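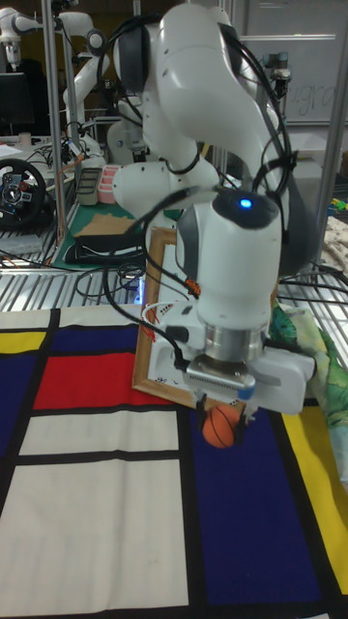

A patterned tabletop mat with a wooden picture frame and a small orange basketball.

Caring for Table Mats and Printed Cloths

Kollham Household Advice Service

Printed table coverings are exposed daily to crumbs, sunlight and standing objects. Residents are advised to follow the guidance given in this section.

Routine care. Remove all objects before cleaning. Shake cloths outdoors and brush mats in one direction with a soft brush. Wipe washable surfaces with a damp cloth and 2 drops of mild dish soap in a bowl of lukewarm water. Do not use bleach on dark printed lines, as the color may spread into lighter areas.

Stains. Blot spills at once with plain white paper towels. Grease should be covered with cornstarch, left for 120 minutes and brushed away. Test any stain remover on a corner of the underside first.
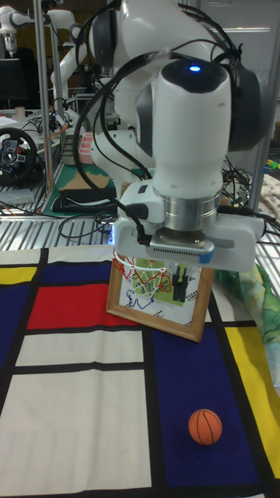 Standing objects. Picture frames, lamps and vases should be moved a short distance each month so that the covering fades evenly. Felt pads may be fixed to the feet of heavier items. Check the pads in October, before the heating season, and replace any that have hardened.

Storage. Roll mats with the printed side facing out. Cloths should be fully dry before they are folded. Place tissue paper between the layers and keep them away from hot pipes.

The printed version of this advice is Leaflet 738, available at the Latby and Sotelo service desks.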